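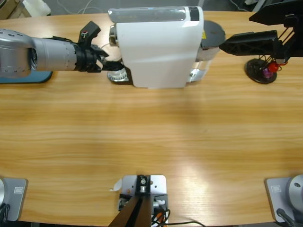 Bench Talk > Arms, Grippers and Small Automation > Kits and services

Thread: Nandotura two-arm bench kit, worth the money?

tinsnips_and_tea
Long-time lurker, first-time mug punter. I'm looking at the Nandotura two-arm kit, the tabletop one where both arms bolt down on the near side with the camera stand in the middle. Their sales bloke quoted me $2000 a month on hire, three months minimum, with the "Kamano" task package thrown in. Kamano is the software that's meant to learn household jobs from you steering the arms through them.

I run a small repair and test shop, mostly kitchen appliances. I want something that will put a machine through its paces while I do my invoices. Has anyone here had one on the bench for longer than a trade show?

galah_logic
We hired one in May. Picture at the top of the thread is ours, Severyn asked for it to be pinned there. Job was the capsule machine: left gripper deals with the side of the machine, right arm handles whatever is standing next to it.

Short version: the hardware is decent, the software is optimistic, and the manual reads as though it was translated by the arms.

tinsnips_and_tea
Define optimistic.

galah_logic
Kamano has a progress bar labelled "confidence". It went up every night, and the coffee did not improve.

To be fair to them, once we'd steered it through the capsule routine 22 times it could do a run unattended more often than it couldn't. What counts as a demonstration is very particular though. If you hesitate, it learns to hesitate. Ours picked up a lovely little pause before touching the machine, which is exactly what I do when I've forgotten which side the lever's on.

Castaño
Hesitating is a data problem, you can trim it. There's a tool in the Kamano menu under Review > Clip ends. Works on the middle of a run too, despite the name.

galah_logic
I know about Clip ends. Clip ends crashed on any run over a few minutes until they patched it, and they patched it the day after we sent the thing back. I don't hold a grudge. I've just written it on the whiteboard.

mrs_solenoid
What's the reach like? The brochure has both arms stretched out over a table you could seat a wedding at.

galah_logic
Fine for one appliance. You can see how we ended up: coffee machine right across at the far edge, arm bases all the way back at the near one, and a lot of bare timber in between. Put anything too close and the elbows get in each other's road. The left arm in that shot is coming in nearly level to get at the side of the machine, and that was the approach that worked best for us. Coming down from above it kept getting ideas about the lid.

Also, for anyone fitting one, allow for cables. Budget for the floor as well as the bench. Orange, black and white in a bundle from under the camera plate, another black one off each arm base, and then whatever you've already got lying behind the table. I bought a bag of velcro ties and felt like a hero until lunch.

tinsnips_and_tea
Is the table part of the kit?

galah_logic
No. The table is ours and I'd suggest something less shiny. We had a patch of glare on ours you could have landed a plane by, and the middle camera wasn't fond of it. A dull cloth fixed most of that. Support told us to "adjust the environment", so I adjusted it with a cloth.

Severyn Zhuravel
Moderator hat off for this one. I think the thread's being kind. $2000 a month for three months is $6000, and at the end you own nothing except a habit of talking to a gripper. For a repair shop testing the same handful of appliances, one arm and a fixture from Cikara will do the job. It won't learn anything, which in my book is a feature. You tell it where the button is and it presses the button until you tell it to stop.

mrs_solenoid
Except nobody's appliances arrive in a fixture, Severyn. They arrive in a shopping bag with the drip tray in a separate shopping bag.

Severyn Zhuravel
Then you put them in the fixture. That's the human's part of the arrangement.

Castaño
Disagree with Severyn, and I've owned a Cikara. Every new model needs a new fixture, and every new fixture costs me an afternoon. With two arms one can steady the thing while the other does the fiddly bit. Capsule machines weigh nothing, they skate around the bench if you press on one side. I'd take the second arm over a drawer full of brackets.

Severyn Zhuravel
Double-sided tape is a second arm and it's four dollars.

galah_logic
I'll give him that one.

On the grippers, since someone messaged me: the left and right on ours weren't set up the same way. The left is the plain black two-finger one, with a little sensor module on the upper finger. The right had long ribbed fingers full of perforations. They're good for getting in beside something without knocking the neighbour over, and average at anything requiring conviction. Ask which fingers are in the quote. We didn't, and the answer arrived by courier with an invoice.

tinsnips_and_tea
How much were the fingers?

galah_logic
I've chosen to forget. Less than the hire, more than a nice dinner.

mrs_solenoid
And support? I can live with a dodgy manual if there's a person on the phone.

galah_logic
One person, very good, clearly tired. Knows the product inside out. Rings you back the same day and stays on while you reboot. If she ever leaves Nandotura, hand the kit back that afternoon.

Castaño
Seconded. She talked me through recalibrating the left arm while I was holding a sandwich.

tinsnips_and_tea
Righto. So far I've got: ask about fingers, buy velcro, find an unshiny table, befriend the lady on the phone. Has anyone got them to budge on the three-month minimum?

Castaño
They'll do one month if you bring your own computer and skip the setup visit. You have to ask twice. The first time they pretend it's a bad line.

Severyn Zhuravel
For what it's worth I have a Cikara you can borrow for nothing. Pick it up from my shed, bring your own tape.

tinsnips_and_tea
Update, December 2021. Took the one-month deal and borrowed Severyn's Cikara to run next to it. The Cikara has pressed a kettle switch without complaint since the morning I plugged it in. The Nandotura took most of the first week to get going and then did a full capsule run on a machine it hadn't met before, which neither I nor the Cikara was expecting. Cup was under the spout and everything. I'm keeping it for a second month and Severyn can have his arm back when he comes to get it.

Severyn Zhuravel
You said you'd drop it off.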